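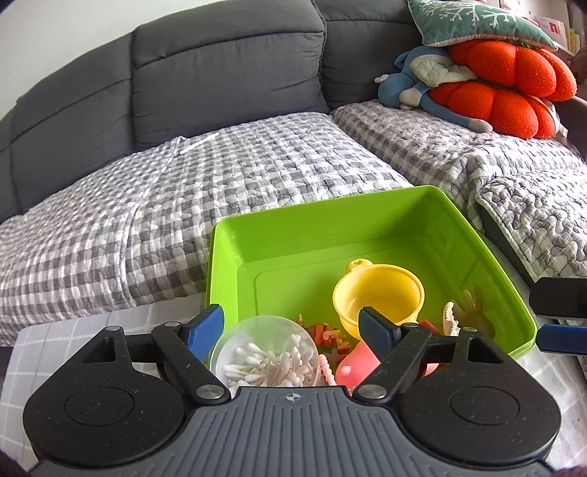

Every August my sister's kids come to stay with us, and every August I spend the evenings doing the same job, which is getting the toys back into the green bin and the pillows back where they live. It takes me 20 minutes if I don't stop to talk. I've had a lot of time to think about it, down there on my knees, and what I think is that picking up a living room is about the hardest thing we could have chosen to ask a machine to do.

I came to this as a fan, mind you. I worked in the packing hall at Grovico for a good part of my life, and I was there when the first automatic line went in. It handled 1000 cartons between breaks and never once complained about its back. I loved that machine! But every carton was the same size, and it arrived the same way up, and if one came down the belt crooked the whole thing stopped and waited for one of us to walk over and straighten it.

Now think about a toy bin. A plastic cup with a little loop on it is easy enough, I suppose, because a cup has a rim and a rim is something to get hold of. Then you come to a string of beads, which has no shape at all until you lift it, and then has a different shape every second. A tub of cotton swabs has to stay right side up or you've made yourself a second chore. Rubbery things grab and shiny things slide. And a stuffed monkey can be picked up by the arm, the head or the belly, and all of those are fine, but something still has to choose.

Then there's the part that has nothing to do with fingers. A thin white stick on the couch might be trash, or it might be the missing piece of something a four-year-old will ask for at bedtime. Pumpkin pillows belong on the couch at our house even in summer, and I couldn't give you a rule for that. I just know it, the same way I know the quilted throw gets pulled straight last.

So can they do it yet? My answer is partly, and slowly, and I mean that kindly. I went to an open afternoon at Nurnard, over in Drerkthorpe, and watched a two-armed machine put away blocks and soft toys for the better part of an hour. It was careful in a way I found rather touching. It dropped a ball, looked for it, and got it on the second try. A child of six would have been done and outside already, but then a child of six would have needed asking 116 times.

What I'd like to see is less talk about a machine that runs the whole house and more about one that does a single dull job properly. Give me something that gets everything off the floor and into one bin, and I'll sort the bin myself over coffee - I don't even mind the sorting. It's the bending I'd pay to be rid of.

Until then I'll keep a cushion under my knees and the radio on.

Comments (3)

packinghall_ret: Same story at Fleury when our line went in. Great until a box had a dented corner, and then you'd hear the alarm all the way out in the parking lot.

Marigold Lane: Beads are the worst. I find them in the vacuum, in my slippers, in the dog's bed. If a robot can do beads I will buy 2.

tinkerer55: I think you're a bit hard on them. Slow doesn't matter much if it works while you're asleep.

Contact us | Copyright, all rights reserved | Back to top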